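Notes from the open day at Hollura, Randthorpe

Posted Nov 12, 2022

I went up to Randthorpe mainly for the software. Hollura build the planning and control layer for two-arm cells, and once a year they open the lab to customers and anyone else who asks in time. I had 29 questions from our team at Plinley on a sheet of paper and got through most of them.

The block-sorting cell was the first stop, and we stayed there longest. Each bowl takes one colour and both arms can reach most of the table. 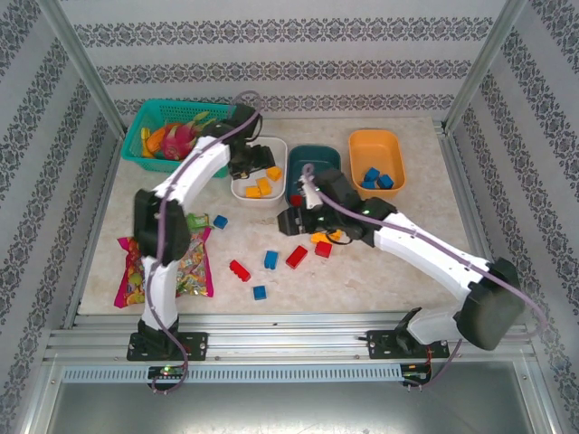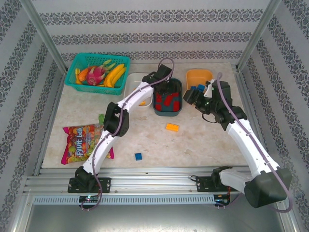 The sorting cell at Hollura, two arms on one rail, with toy blocks and bowls on the table.

Kalevi Leinonen, who wrote most of the planner, took our group through it. The two arms share one model of the space. Before either moves, the planner reserves a corridor for the whole path, and the other arm has to plan around it or wait. Early versions reserved the corridor until the move had ended, and the second arm spent much of its time standing still. Since January it has been released in slices as the arm passes through. He showed us the timeline view, with a row for each arm and the waits marked in grey. I would like that view for our own cell, even without the rest.

Perception is a separate process and can be swapped out. It sends a list of objects with a colour, a pose and a confidence value, and the planner ignores anything below a threshold you set yourself. I asked what happens to things that are not blocks, such as the sweet bag and the basket of fruit. They go in as obstacles with a margin and are never offered as something to pick.

Chalerm Wongsuwan had the tooling session after coffee. Every run is logged and can be replayed against a newer planner, so a change is tried on 100 stored runs before it goes near the arms. Replay does not model contact, so a bad grasp still has to be found on the real table. He was quite open about this.

Other points I wrote down:

The control loop and the planner run on separate machines.
Recalibration takes 7 minutes and needs a person present.
Licences are per cell, with 5 seats for the replay tool.

A man from Van der Merwe asked about conveyors. Moving targets are not supported yet – no date given.

Lunch was soup and rolls. Parking is behind the building and fills early. I have asked for a trial copy of the replay tool and will circulate it when it arrives.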